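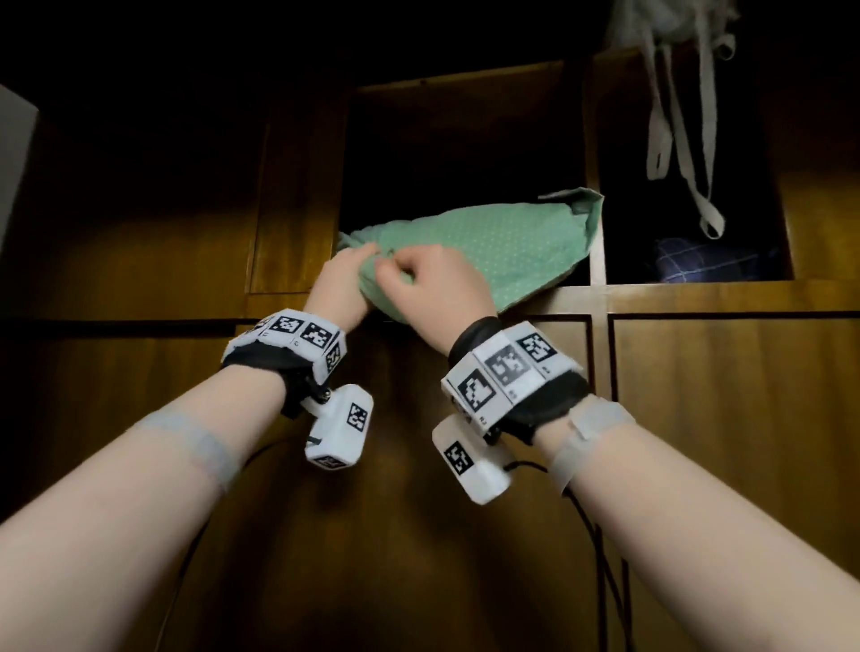
Home testers wanted for Flokus, a household budget and bill planner

Flokus is getting close to its next big release, and before we let it out into the world we would love to have it lived with for a while by people who pay real bills, lose real receipts and have opinions about both. We are looking for 50 households to use the new version through the fall and tell us what they think of it, the good parts and the annoying parts alike.

A little about us first. Skindier is a small software company, and Flokus is the program we are best known for (if we are known at all!). It keeps track of the bills that come to a home, reminds you when they are due, and shows you what will be left in the account once they have gone out. It started life as a simple calendar with dollar amounts on it, and plenty of our longtime users still treat it that way, which suits us fine. The new version adds shared budgets for two or more people under one roof, savings envelopes you can name yourself, and a page that lines up this month against the same month last year. We're fond of that last one, although the colors are still being argued over.

What you would be doing

You would install Flokus on your home computer and use it for your ordinary household money for 18 weeks, starting in September. There is no script to follow. Put in your rent or mortgage, the electric bill, the dentist, the piano lessons, whatever your home spends money on, and keep it up the way you would if you had bought the program yourself. Every other week we send a short set of questions by email. Most people can answer them over a cup of coffee, and if you feel like writing us three pages instead, we will read all three pages. Near the end we'll ask you to join one phone call with a member of the design team, at a time that works for you. Evening calls are no trouble, and we have someone on the line until 9 p.m. Eastern.

Who we are hoping to hear from

You don't need to be good with money or good with computers. In our last round some of the most useful notes came from people who had never kept a budget in their lives and were a bit cross about starting. We would especially like to hear from:

Couples or roommates who split bills
Families with children at home
Retired people living on a fixed monthly income
Anyone whose pay changes from one month to the next
People who still keep their accounts in a paper notebook and like it that way

You must be 18 or older, live in the United States, and have a computer with an internet connection. One person in the home should be the main contact, but everyone who shares the budget is welcome to send comments. If you work for a company that makes budgeting or tax software, we'll have to pass this time, with our apologies.

What you get

Each household that finishes the test receives a $432 thank-you payment, sent by check or direct deposit in the month after your phone call. You also keep the finished version of Flokus at no charge, along with all the updates that follow. If you need to drop out partway through – life happens, we know – you keep the program and we pay you for the weeks you completed.

Your privacy

We know we're asking you to type some rather personal numbers into a program that isn't finished yet. Your figures are stored on your own computer, and Flokus does not connect to your bank. What reaches us is what you choose to write in your answers, plus error reports, which you can switch off in the Settings menu. Sign-ups and payments are handled through Nisex, our scheduling partner, and they receive your name and contact details only.

How to apply

Fill in the sign-up form on the Skindier website under "Home Testers." It asks who lives in your home, what kind of computer you use, and how you keep track of bills today. There's a box at the bottom for anything else you'd like to tell us, and we do enjoy reading that box. The last call brought in 900 applications, so please be patient with us while we work through them. Applications close at the end of July, and everyone who applies will get a reply in August, whether or not we have a place for you.

Questions before you apply can go to the tester desk through the contact page, with "Home test" in the subject line.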